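Two hand-held grippers at home – fork handle turns in the fingers, how do you solve it?
Workshop and Home Builds > Grippers and end tools

archana_g
Original poster 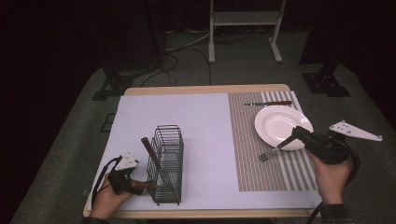 Caddy on the left, plate on the right, one fork in the right gripper.

Hello all. I have been reading here for a long time and now I have a build of my own to ask about. It is a pair of grippers that I hold in my hands, one left and one right, each with a cable and a white triangular marker plate on top. I record myself doing small table tasks, and later the same finger design should go on two arms that I am still saving for.

The table task is cutlery. The knife is no trouble. The forks are the problem, because the wooden handles are smooth and a little rounded. When I lift a fork and tilt it, the handle turns slowly between the fingers and the tines end up in a different direction from where I wanted them. In my log I have 57 tries with the fork, and in 22 of them it turned so much that I had to start again.

The fingers are printed in the flexible filament from Darura. The motor command goes from 0 to 255 and I close at 180. Should I close harder, or change the finger?

Archana Garg

pelletmill
Close harder first, it costs nothing. Try 230 and see. On my Besson gripper half of the "bad finger" problems were me being too gentle with the motor.

kestrel_dan
I disagree with pelletmill. If the finger is soft and flat, more force only makes it bulge around the handle, and a round thing in a bulge still rolls. You need two lines of contact with some distance between them. Cut a shallow V along the finger, or glue on two strips of rubber with a gap of 5 mm.

pelletmill
A V is fine for a handle and terrible for a plate rim. She has a plate on the table too. Does she change fingers in the middle of the task?

kestrel_dan
The V can be at the tip only, with the rest left flat. I have run mine like this since December and it picks up plates too.

archana_g
Thank you both. I tried 230 this evening. It is better when the fork is hanging down, but when I tilt it across the plate it still turns. Also the motor gets quite warm, and I don't like to hold this in my hand for long.

To answer pelletmill, no, I don't want to change fingers. The left one must hold the caddy by its base and the right one must do fork, knife and plate.

mossgate
Where do you grab the fork? If it is far back on the handle, the head pulls it round. Move up to the balance point and you may not need new fingers at all.

archana_g
I grab where I can reach, mossgate. The forks stand in the caddy with the handles up, so the end of the handle is what I get. I could lay them flat on the placemat, but then it is a different task.

mossgate
Then take it from the caddy, rest it on the plate rim, let go and take it again nearer the middle. People do this too without thinking.

kestrel_dan
That adds a step to every recording, and later the arm has to learn the step as well. I would fix the finger.

mossgate
An arm that can't regrip will be stuck on the next object anyway. We can agree to differ.

tallow_and_tin
Question on the marker plates. Do you lose tracking when the wrist rolls? I had the same kind of triangle and mine went blind at steep angles.

archana_g
Sometimes, yes. In the longest recording I have 1,147 frames and there are two short gaps, both when I turned the right wrist outward. I have moved the lamp but I did not test it properly yet – the room is rather dark.

tallow_and_tin
More light before anything else, then. Trincombe sells a cheap panel that doesn't flicker. Skip the Privon one, mine hums.

archana_g
I printed the finger with the V at the tip, 12 mm long, and left the rest flat. With the command at 200 I did 20 tries, and the fork turned in three. The plate is a bit less secure than before, so pelletmill was also right. Next I will try the regrip from mossgate with the same finger and write the numbers here.

pelletmill
Three in 20 is decent. Post the file for the finger when you can, please. And what hardness is the filament?

archana_g
It is 95A. The file I will upload tomorrow, I must first correct the screw holes.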